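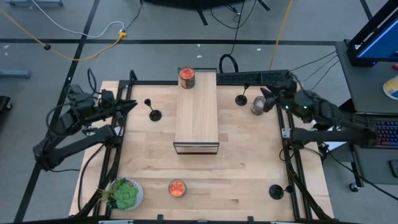

Mwanaisha Sang wrote in the margin of last year's handout that a demonstration is a sales pitch with the price left off, and she wanted to know why we still spend a class on one. Fair question. My answer is that you will be shown a lot of these in your working lives, and you should practice watching.

Notes for the Kornton open day, 10/23/22

The hosts call the two-arm table Mabula. Their leaflet claims 2,000 practice runs and 929 clean ones in a row. Write both numbers down, then write down what the leaflet leaves out. It doesn't define a clean run. It doesn't say whether anyone moved the objects between runs, or who decided when to stop counting. A streak is the easiest figure in the world to pick after the fact.

Things to watch for

Glass jars and a potted plant look like hard objects, and they may be. But if they go back to the same spots every time, the arms could be replaying a path. Ask if you can shift a jar by a hand's width. If the answer is no, put that in your report.

Find out who is driving. An arm moved by a person at another station and an arm running its own program can look the same from the visitor side of the rope.
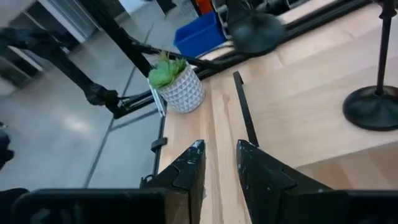 Ask as well what happens after a bad grip. Does the arm try again by itself, or does someone reset it? At the Ostisance visit in November we watched for most of an hour and got a straight answer to that only on the way out. The presenter said "recovery is supported." I still don't know what that means.

Be careful with speed. If you are shown a video next to the live table, check whether it has been sped up. The Jestska clip on the course page runs at 4 times normal and says so in small gray type.

For your report

Write 2 pages. Keep what you saw apart from what you were told, under separate headings. Leave out the word "impressive." If a question went unanswered, give the question as you asked it and the reply as you heard it.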